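Handout 4: Planning the Money Side of a Two-Arm Bench

Welcome back, everybody. I know budgets are the part of the course people hope will be short, and I'll do my best, but please bear with me, as I've watched good bench plans run dry over things that cost less than lunch!

Start with the fingers. A quote from a supplier such as Brisent will list the arm and the gripper on one line, and it's easy to forget that the fingertips are a wear part, with a covering that frays and has to be bought again. Give them their own line, every year.

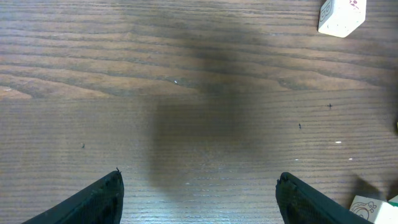 One student wrote in the margin of last February's handout that fingertips belong under running costs and should never be on the purchase form at all. I have some sympathy with that (the Godow worksheet does it that way), but I still like one spare set on the first order, so that you aren't waiting on shipping in your second month.

Now for the practice budget. Suppose you have $1696 left after the arms are paid for. Put $500 aside for spares, and $279 for cables, connectors and mounting hardware. Two arms mean two runs of cable, with enough slack for each wrist to turn, and a table deep enough for both arms to reach the middle. Toy blocks will do nicely as first work pieces, so please don't spend much there.

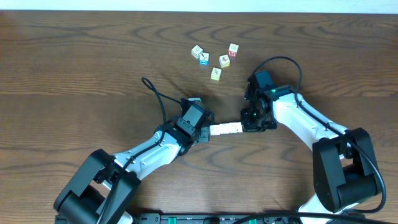
Fig. 2. Two arms at a shared table, with alphabet blocks.

For next time, bring your own sheet with the remaining $917 divided up, and a line or two on what you would put off until next year.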